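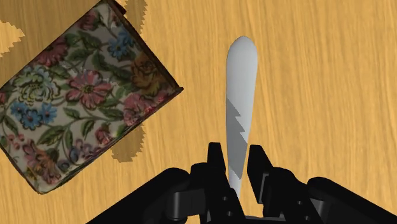
Two laps short at Senville

So I finally got to a round of the vintage singles series, after years of promising myself I would, and I am still grinning. The drive was 241 miles each way and I'd do it again tomorrow.

Senville is a half-mile clay oval with a bump going into turn three that everybody complains about and nobody fixes. By the second heat there was a proper groove down low, shiny as a dinner plate, and the riders who trusted the cushion up top looked crazy right up until they started passing people. Loïc Gilbert was one of them! He runs number 72 on an old Masson single he built up over the winter, and the thing sounds like somebody beating a rug.
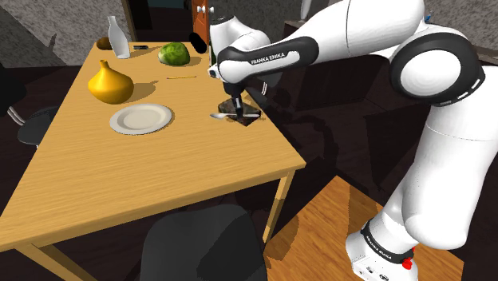 He got a terrible start in the main, ninth or so into the first corner, and then went around the outside of half the field. I lost my voice somewhere in there. He was up to second and closing when the chain let go with 2 laps left — you could hear the motor scream all the way up in the bleachers. He coasted onto the infield, sat on the hay bales and clapped for the winner when he came past.

I talked to him in the pits afterward (he was eating a corn dog and already had the rear wheel off). The chain was new. He thinks the sprocket was a hair out of line, and he's going back to the Clasa one he ran last November, which he'd only swapped out because it was ugly.

Next round is at Dastier, a short track, so gearing will be a whole different story. I've already asked for the day off. If you're going, I'll be by the fence at the exit of turn four, with earplugs to share.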